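Pavier (task planner)

Pavier is a task planning and execution layer for two-armed robots, developed at the Ilstead laboratory and released under a permissive license. It sits between a language interface, which takes a request such as "put the buns on the plate," and the low-level controllers that move the joints. Its authors describe it as a general planner for household work. Outside users have mostly described it as a decent sequencer with a weak idea of what it is looking at.

History

The project was started by Iraklis Karras and Judite Bastos as a replacement for Pringle, an older set of hand-written scripts that broke whenever a table was moved. The first public version came out in August with 10 built-in skills. A later version raised that to 20, although Davina Imrie, in a review of the code, noted that several of the new skills were existing ones with different default speeds.

Design

Pavier represents a job as a tree of skills. Each skill has a check that must pass before it starts and another that must pass before it is marked complete. The checks read from a perception module called Nidurlow, which turns camera views into a list of objects with estimated positions. The planner never sees the camera views themselves. If Nidurlow misses an object, then as far as Pavier is concerned the object does not exist.

Both arms share one clock but have separate queues. A skill can lock an area of the workspace so that the other arm stays out of it. A failed check triggers up to 3 retries, after which the tree is rebuilt from the current object list.

Known problems

Clear and shiny objects are the usual complaint. Glass lids are reported with positions that drift between readings, and polished steel walls produce phantom copies of whatever is next to them. Soft food raises a different issue. The completion check for a grasp looks only at finger width, so a bun squeezed flat and a bun held properly can give the same answer. 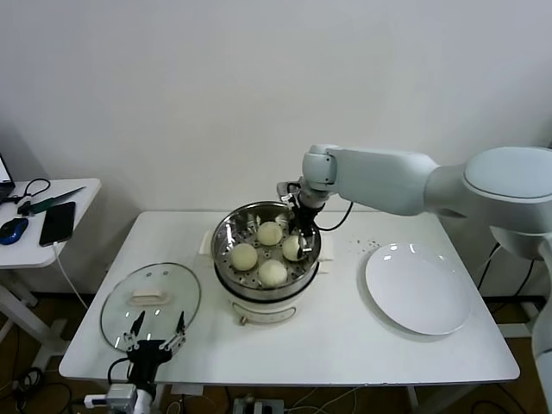
Unloading a steamer is the demonstration most often linked to the project, and it is a fair test of arm locking, with a gripper working down inside a steel basket and a second arm near the lid. It says less about planning. The order of steps is close to fixed, and a plain script could produce the same one. Špela Matić has argued that the task should be scored with the plate and lid moved between runs, which the maintainers have listed as future work.

Reception

Sorcha Galbraith's group tried Pavier on 5 kitchen tasks and kept it for two of them. Their report praised the logs and called the claim of generality "not yet earned." The maintainers replied that most of the failures came from perception, a defense that would carry more weight if the two parts were not shipped and advertised together.

This article was last revised 2025-02-08.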